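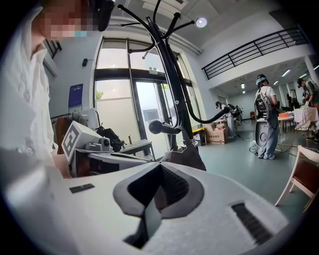 Mitali Rathnayake objected early on that a coat stand is a poor place to study tidying, as people hang things on it without thinking. We kept it for that reason. Bags and coats left on a stand are seldom sorted, and what slips off tends to stay low, near the base, where it is easy to miss.

The items in our Plotow study were ordinary: bags, coats, and loose cloth. Across 19 sessions we logged 1,442 placements, each marked as hung, draped, folded, or dropped. Bags with a strap gave little trouble. Loose cloth was harder — it has no loop, and a curved hook holds it only when enough of the weight falls on both sides.

We also noted where cloth went when it was not hung. Low shelving took most of it, in folded piles that grew through a session. The rest stayed on the floor by the stand. Figure 1 gives one such case: a crumpled cloth at the base of a black coat stand, with folded fabrics on the low shelving to the left. We scored cloth like this as dropped, even where part of it lay over the base. Karthik Uddin and Imani Ogola coded the sessions separately and disagreed on seven placements, all of them between draped and dropped.

**Figure 1.** Cloth draped over the base of the stand and onto the floor.
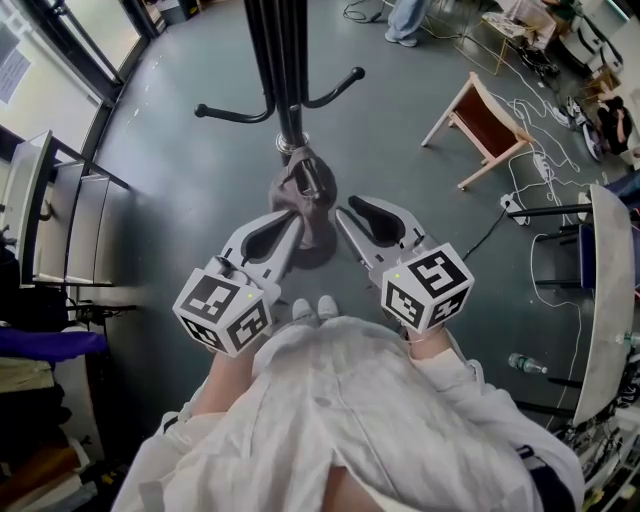
### 4.2 Order of clearing

Most people cleared the floor first and the hooks last. In two sessions the order was reversed, and the cloth on the floor was left until the stand was full.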